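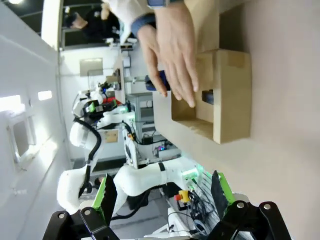

Wrist view at the bench: a hand over the cardboard box, with the two green-padded gripper fingers at the bottom and a second arm beyond.

Workshop Tips: Setting Up a Box-Picking Station
Skestcombe Shared Workshop. Revised April 2026.

These tips are intended for members building or adjusting a small robot arm at the shared benches. They apply equally to an arm kept at home, provided the table is steady and the arm is bolted down. Members using the Dagdag control board should also read the wiring sheet kept with it.

Choosing the box
A plain cardboard carton is suitable for early trials. Lay it on its side with the opening toward the arm. Tape any flap that swings, and press the tape flat with a spoon or the edge of a ruler. Replace the carton when the corners soften. Glossy printed cartons reflect light into the wrist camera and are best kept for later work.

Placing the item
Begin with the item near the opening and move it toward the back wall only after the arm reaches it reliably. Dark items in the shade of a box are hard for a small camera to pick out. A desk lamp set low and to one side generally helps more than a brighter ceiling light.

Hands and sleeves
Pause the arm before reaching into or over the box. Fasten loose cuffs and remove bracelets and lanyards. The second person at the bench should stay within reach of the emergency stop and should say aloud when the arm is about to be started again.

Care of finger pads
Wipe the pads with a damp cloth at the end of each session and allow them to dry. Do not use solvent. Asora pads are held with double-sided tape and should be pressed in place for 2 minutes before use. Check the bracket bolts by hand each week. A fastener that has worked loose should be removed, cleaned and refitted with a small drop of removable thread lock.

Cables
Leave a generous loop at every joint and secure it with hook-and-loop straps. Plastic ties pulled tight will mark the cable jacket. Move the arm slowly through its full range after any change to the cables. Keep the stop button clear of the bundle.

Keeping a log
The station log is held in the Zarnus binder. Record the box used, the position of the lamp and any fault. Pads at the shared benches are changed after 3000 grips, and the member who changes them should enter the count and initial the page.

Storage
Flattened cartons go on the rack beside the cutting table. Spare pads are in drawer 163. Arms are to be returned to the rest position and switched off at the wall before the bench is released to the next member. The sign-up sheet for November is posted in October.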